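Interlocking block puzzles, the big chunky sort: worth it or not?

Posted in: Puzzles and Brain Teasers
August 13, 2021

kilnandkettle
Right, I need opinions before I spend any more money. My other half bought me one of those interlocking block sets in July, the kind with a big base and coloured pieces that stand up in it and lock round each other, and I've become a bit obsessed. Ours is the Gremis one. I've done it more times than I can count and now I want something harder, but everything I look at is either a tiny fiddly wooden burr that my thumbs can't cope with, or a toddler toy. Is there anything in between? I'd like big pieces, proper colours and a solution that makes me swear a bit. Budget is flexible-ish. I've seen Kutalska mentioned on here a lot and also Llorente, but the photos on the shops are useless, you can never tell how the bits go together.

marrowfat_pete
Kutalska, every time. The fit is lovely. I had a Gremis and gave it to my sister's lot, the slots were so tight on mine I was banging pieces in with the heel of my hand.

kilnandkettle
Really? Mine's the opposite, the uprights wobble about a bit until the middle bar is in. Then it all firms up.

dovetail_dora
Pete, you probably had an early one. Mine was tight as anything too, and then a friend bought the same set a couple of years later and hers practically fell together. I don't think they're very consistent.

I'd stick up for the big coloured ones generally. People get sniffy about them because of the bright colours, but colour is such a help when you're talking to somebody across a table. "No, the yellow first!" is so much easier than "no, the longish one with the notch, no, the other longish one". I do these with my dad on a Sunday and we'd have fallen out years ago without the colours.

bishopsmove
Unpopular opinion, but the colours make it too easy. Once you've clocked that the two purples are a pair you know it's symmetrical and half the thinking is done for you. I sprayed mine all grey. Took me 4 evenings to solve the same puzzle I'd been doing in a quarter of an hour.

dovetail_dora
You sprayed it GREY. I can't talk to you.

bishopsmove
It looks very smart on the shelf, thank you.

tuppenny
Can I put in a word for order of assembly, because I think that's where the fun is in this type and it doesn't get mentioned in any of the reviews. With the red base ones, the uprights are no bother. You drop them in the slot and leave your gap. It's the long bar down the middle and then whatever sits over the top that gets people. I always want to put the top piece on too soon, and then I'm stuck with a bar in my hand and nowhere for it to go.

The zigzag piece is another matter. I don't get on with it at all. It looks the same whichever way up you hold it, and it isn't. 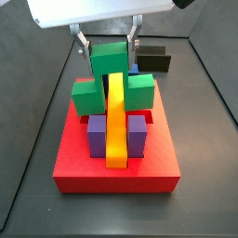 The green piece held over the purples and the yellow bar, and the zigzag in its black stand. 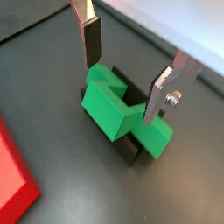 So my advice to anyone starting out is do the middle first and don't be clever. I had a whole weekend of being clever and all I got was a sore wrist. And keep the zigzag somewhere you can see it from more than one side, it's much easier to work out which end wants to go down if you can walk round the table. I've been known to draw it on the back of an envelope from both sides (badly).

kilnandkettle
Oh that's really useful, thank you! I've been doing top piece first and then trying to feed the bar through from the end, like threading a needle. It does go, but you have to lift everything a touch and hold your breath.

marrowfat_pete
You can't feed it through on mine, or couldn't. Too tight. See my earlier complaint.

tuppenny
You can on some! I wouldn't though, you'll scuff the edges, and once the edges go they catch every single time.

bishopsmove
Disagree about drawing it. If you can't turn it round in your head, the puzzle isn't finished with you yet. That's the whole exercise.

tuppenny
Some of us do this to relax, bishop.

halfpasttea
Lurker here, first post in ages. Kilnandkettle, if you want harder with big pieces, have a look at the Llorente with the 7 pieces. It's got a zigzag too, but there's a second one that's the mirror image and the pair of them only go in together. I was stuck on it for so long I put it in a cupboard and took up jigsaws. Came back to it after Christmas and did it in one go while waiting for the potatoes, and I've never managed it since!

The one thing I'd say against it is the box. There's no tray or anything inside so the pieces all rattle round loose, and there's nothing to tell you if one's missing. I keep mine in a Kilen storage tub with a tea towel in the bottom.

dovetail_dora
Seconding the Llorente, though I found the mirror pair easier than you did, it was the last bar that had me. Everyone seems to get stuck in a different place with that one.

kilnandkettle
Mirror image zigzags sounds horrible. I want it immediately. How much are they going for?

halfpasttea
I don't know about new, mine was second-hand. Have a look at the swaps thread, there was one on page 692 if it's still going. The seller was nice and packed it well.

marrowfat_pete
Still say Kutalska. You'll all come round.

bishopsmove
The Kutalska ones have instructions in the lid, Pete. With arrows. You may as well buy a flat-pack wardrobe.

marrowfat_pete
You don't have to look in the lid!

dovetail_dora
He looks in the lid.

kilnandkettle
OK, I've messaged the person about the Llorente. If it's gone I'll try the Kutalska and tape a bit of paper over the arrows. In the meantime I've just had another go at mine doing it tuppenny's way, bar in the middle and then the top, and it's so much nicer. Much less swearing, so I suppose I need a new puzzle even more now. Does anyone know if the bases are the same size between makes? I've got two mats I use on the dining table and I'd rather not buy a third.

tuppenny
Not the same, no. My Llorente base is longer. It hangs off the end of the small mat a bit but it doesn't slide.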